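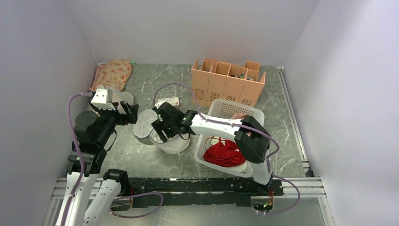

*Fig. 1. Laundry work with two arms. The right gripper is over the white mesh bag.*

# Can a Robot Do My Laundry Yet?

Student project report, Aug 13, 2020

I picked this topic for a selfish reason. I hate laundry. I don't mind the washing part, which is a machine's job anyway, but I hate everything on both sides of it: the picking up, the sorting, the stuffing of small things into mesh bags so they don't get eaten, and then the folding. My sister says I fold shirts like I'm mad at them. So when we had to choose a question for the summer project, mine was pretty much ready to go: are machines able to do the boring chores yet, either at home or in a shop, and if they aren't, what's in the way?

I should say up front that I didn't build a robot. I read a lot, I watched a lot, and I did a small study on myself with a kitchen timer and a notebook. The setup in Fig. 1 is the one I kept coming back to while I was writing, so most of my examples are laundry examples. Sorry to anyone who was hoping for dishes (there's a bit about dishes near the end).

## What I thought before I started

I wrote down my guesses in the first week so I couldn't cheat later. Here they are, copied from the notebook:

- The hard part will be making the arm strong enough and quick enough.
- Shops will be way ahead of homes.
- Folding is the hardest laundry step.
- One arm is fine for most things, two is showing off.

One of these was sort of right. I'll get to which one.

## The notebook study

For the whole project I wrote down every chore thing I did with my hands at home. I don't mean "did laundry," I mean the little actions inside it: pick up sock, turn sock right side out, drop sock in basket. By the end I had 383 actions in the notebook. My family got very tired of me stopping in the hallway to write down "opened door with elbow."

Then I went back through and marked each one as easy or hard for a machine, based on what I'd read. An easy one had a stiff object that stays the same shape and doesn't much care how you grab it. A hard one had something floppy, see-through, tangled, or squashed in with other things. I got 96 easy ones. That's all! And a bunch of those were things like "push button on washer," where you could argue the machine already won by having a button.

This isn't proper science. I was the only person being studied, I was also the person doing the marking, and I'm sure somebody else would have moved some of them over. But even if you're generous, most of what I do around the house is handling soft stuff, and soft stuff is where robots have a bad time.

## Why a mesh bag is a mean problem

Look at the mesh bag in Fig. 1 for a minute. You or I would pinch the edge, shake it open, and shove a sock in without looking. I timed myself doing it while watching TV and barely missed a line of the show.

Now think about it from the arm's side. The bag is full of tiny holes, so a camera sees the bag and also sees whatever's behind it. It changes shape when you touch it. If the gripper comes down a little too far to one side it can catch the mesh, and then you've got a bag stuck on a robot hand. And the opening isn't a fixed place like the mouth of a cup. It moves, it sags, sometimes it closes up.

The basket is nicer. It's plastic and it holds its shape, so once the robot knows where the rim is, the rim stays put. But then there's the red cloth in a heap inside it, with those thin strings looping up over the top. If you want the cloth, do you grab the heap or the string? I'd grab the heap. A gripper that goes for whatever is sticking up the highest would go for the string, and maybe that works or maybe you end up dragging the whole basket along.

The see-through lid is another one I'd never have thought of. I read that depth cameras get confused by clear and shiny things because the light goes through or bounces off funny. I tried a tiny version of this by closing one eye and grabbing a plastic container lid off the counter. I missed the first time, which made me feel a lot more sympathy for robots.

## One arm or two

My guess about two arms being showing off was just wrong, and I found that out from my own notebook. I tried doing a load of laundry with one hand in my pocket. Taking things out of the basket was okay. Getting a pillowcase onto a pillow was a disaster and I ended up using my chin. Opening a drawstring bag took both hands or my teeth.

So having two arms on one rail, the way they are in Fig. 1, makes sense to me now. One can hold while the other does the thing. The trouble is that two arms can also bump into each other, and somebody has to plan who goes first. People never think about this because our two hands grew up together.

## Homes versus shops

This is where my guesses did okay. Shops and warehouses do have it easier, mostly because they get to change the room to suit the machine. You can put everything in the same size bin. You can paint lines on the floor. You can tell people to stay out of the way.

To have something to compare, I made up two places on paper and gave them names so I could keep them straight. **Vadden** is a shop that sends out boxed orders. **Unel** is an apartment with a family in it, and I based it on ours. I gave both of them the same chore, which was "put the small items where they go."

| | Vadden (shop) | Unel (apartment) |
|---|---|---|
| Where things start | Always the same bin | Anywhere, including under the couch |
| Shape of things | Mostly boxes | Mostly cloth |
| Who's in the way | Trained staff | A little kid and a cat |
| What a mistake costs | A late order | A ruined sweater, or a hurt cat |
| Can you rearrange the room? | Sure | Ask my mom |

I think a robot could be useful at Vadden now if you keep the job narrow. At Unel I wouldn't leave it alone in the room.

There's a middle kind of place too, and I got interested in it late and wish I'd started sooner. A laundromat that does drop-off service, or a hotel laundry, has floppy stuff like a home but the same floppy stuff all day long, like a shop. Towels, towels, towels. If I had to bet on where chore robots show up first for cloth, I'd bet there.

## How fast is fast enough

I was sure speed mattered most and I've changed my mind. If a machine put away my laundry while I was at school, I wouldn't care if it took all day! Slow is fine. What I'd care about is whether it gets stuck halfway and I come home to a sock in the doorway and an arm waiting for help.

So I did some math on that. Say there are 721 little actions in a month of laundry at our apartment (I got that by stretching my notebook numbers out, so take it as a guess with a lot of digits). If the robot messes up only 2 out of every hundred, that sounds great, like an A+ on a test. But it's still more than 14 mess-ups a month, and each one might need a person to come and fix it. I'd be on call for my own laundry robot. A person messes up too, obviously, but a person notices the sock fell and picks it up without making a big deal about it.

I think this was the most useful thing I worked out in the whole project. Noticing a mistake and fixing it might matter more than not making it.

## The dishes bit, as promised

I only spent a couple of days on dishes. Plates are stiff, so I expected them to be mostly easy, and many of them were. Then I got to wet glasses, which are clear, slippery and breakable all at once. Also our dishwasher rack has a broken prong, so there's one spot where a bowl has to lean on its neighbor, and everybody in my family knows that without ever being told. I have no idea how you'd explain it to a machine. Maybe you'd just buy a new rack.

## Going back to my guesses

Strength and speed: wrong. Seeing things and holding soft things are harder.

Shops ahead of homes: right, I think, though it depends on what the shop handles.

Folding is hardest: I'm less sure now. Folding is hard, but at least a towel on a flat table is out in the open where a camera can see it. Digging one particular thing out of a pile seems at least as bad to me.

One arm is fine: wrong, see pillowcase.

## Stuff I'd do differently

I'd get other people to keep notebooks. My 383 actions are very much *my* actions, and I'm left-handed and kind of lazy, so that probably changed things. I'd also want to score each action for how bad a mistake would be, because dropping a sock and dropping a glass got the same mark in my system and that's silly.

If I get to continue this next year I want to do the mesh bag problem by itself. I'd get a few bags of different stiffness, and a clothespin on a stick as a pretend gripper, and see how often I can get a sock in using only that. I've already tried it once with kitchen tongs. The sock went in on the fourth try and the tongs went in with it.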